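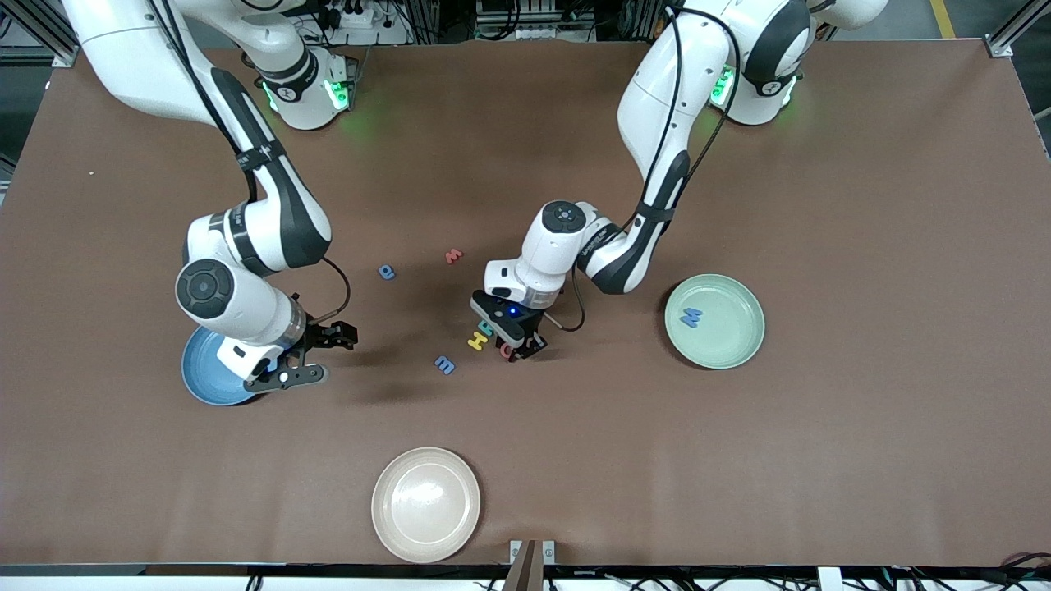
양팔 셀 연말 정비 기록

2018-12-28

올해 마지막 작업일은 결국 정비로 다 썼다. 글자 분류 셀을 멈춰 세우고 케이블부터 그리퍼, 작업면, 원점까지 한 바퀴 돌았는데, 이게 생각보다 훨씬 재미있어서 퇴근하고도 손이 근질근질하다. 그래서 잊기 전에 적어 둔다!

우리 셀은 Grolldale 2층에 있다. 흰색 팔 두 대가 넓은 작업대 하나를 나눠 쓰고, 갈색 작업면 위에 흩어진 작은 폼 글자를 집어서 접시에 나눠 담는 일을 한다. 제어 프로그램은 Tolus, 작업 순서를 짜는 쪽은 Mumell이다. 지난 9월에 처음 돌렸을 때는 두 팔이 가운데에서 서로 길을 막느라 바빴는데 지금은 제법 사이좋게 움직인다. 이 녀석들 크는 걸 보는 맛에 출근한다.

케이블

제일 먼저 손댄 곳은 팔을 따라 내려가는 검은 케이블이다. 우리 셀에서 말썽이 나면 열에 일곱은 여기다. 손목 쪽에 여유를 너무 적게 주면 손목을 끝까지 돌릴 때 커넥터가 당겨지고, 너무 많이 주면 늘어진 고리가 글자를 쓸고 지나간다. 나는 팔을 제일 멀리 뻗은 자세와 제일 접은 자세를 번갈아 만들어 보면서 벨크로 위치를 조금씩 옮긴다. 케이블 타이는 이제 안 쓴다. 한번 꽉 조여 놓으면 다시 맞출 때마다 니퍼를 들어야 하고, 그러다 피복을 찍은 적이 있다(내가 그랬다). 오른팔은 손목 옆으로 얇게 휘어 나오는 정도가 딱 좋았다.

팔꿈치 근처를 지나는 부분은 손으로 만져 보는 게 제일 빠르다. 눈으로는 멀쩡한데 손끝에 거칠거칠한 데가 걸리면 거기가 쓸리는 자리다. 이번에는 왼팔에서 한 군데 찾아서 보호 튜브를 씌웠다.

그리퍼

폼 글자는 부드러워서 쉬울 것 같지만 사실 까다롭다. 세게 쥐면 눌려서 놓을 때 손가락에 딸려 올라오고, 약하게 쥐면 접시로 가는 길에 빙글 돈다. 손가락 안쪽을 알코올로 닦고, 빈 상태에서 열고 닫기를 300번 돌렸다. 이건 고장을 찾는다기보다 소리를 들으려는 거다. 중간쯤 가면 소리가 일정해지는데, 끝까지 삐걱거리면 나사를 다시 본다. 이번에는 왼쪽 그리퍼에서 고정 나사 하나가 살짝 풀려 있었다. 조이고 나니 소리가 확 달라졌다. 이럴 때 정말 기분이 좋다!

Thaweesak에서 주문한 교체용 패드도 도착해 있었는데, 지금 패드가 아직 쓸 만해서 서랍에 넣어 두었다. 다음 정비 때는 꼭 갈아 볼 생각이다.

작업면과 접시

작업면은 마른 천으로만 닦는다. 전에 물걸레질을 했다가 얼룩이 남아서 인식이 며칠 흔들렸다. 접시는 짙은 파랑, 연한 초록, 크림색을 놓는다. 크림색 접시는 광택이 있어서 조명이 그대로 비치는데, 이 반사점이 접시 안에 뭔가 있는 것처럼 잡힐 때가 있다. 접시를 바꾸는 대신 조명 각도를 조금 눕히고 노출을 낮춰 보는 중이다. 아직 완전히 마음에 들지는 않는다.

시험할 때 글자는 여섯 개만 꺼낸다. 한꺼번에 많이 쏟으면 뭐가 잘못됐는지 알아보기 어렵다. 대신 일부러 고약하게 놓는다. M은 뒤집어 놓고, H 옆에는 다른 글자를 바짝 붙이고, 파란 것과 하늘색 것은 멀찍이 떼어 놓는 식이다. 뒤집힌 M은 W로 읽히기 딱 좋아서 인식 쪽을 괴롭히기에 최고다.

원점과 중앙 간섭

원점은 팔을 한 대씩 따로 잡는다. 한쪽을 접어 치워 놓고 다른 쪽을 맞춘 다음, 베이스 링이 초록으로 돌아온 걸 보고 반대쪽으로 넘어간다. 둘을 같이 잡으면 시간은 절반인데 마음이 두 배로 불편하다.

그다음은 중앙 구역이다. 두 팔이 같이 들어갈 수 있는 자리라서 Mumell에 대기 규칙을 걸어 두었다. 한 팔이 글자 무더기 위로 내려가 있으면 다른 팔은 접시 쪽에서 기다린다. 대기 시간을 줄여 보려고 값을 이리저리 바꾸다가 한 사이클을 33초까지 내렸다. 정비 전보다 확실히 가벼워진 느낌이라 혼자 박수를 쳤다.

남은 일

작업대 앞쪽 아래로 엉켜 있는 케이블은 결국 못 풀었다. 전원을 다 내려야 해서 연초로 미뤘다. 라벨 프린터 테이프부터 사 놓고, 양쪽 끝에 번호를 붙인 다음에 뽑을 것. 새해 첫 출근일의 나에게 부탁한다.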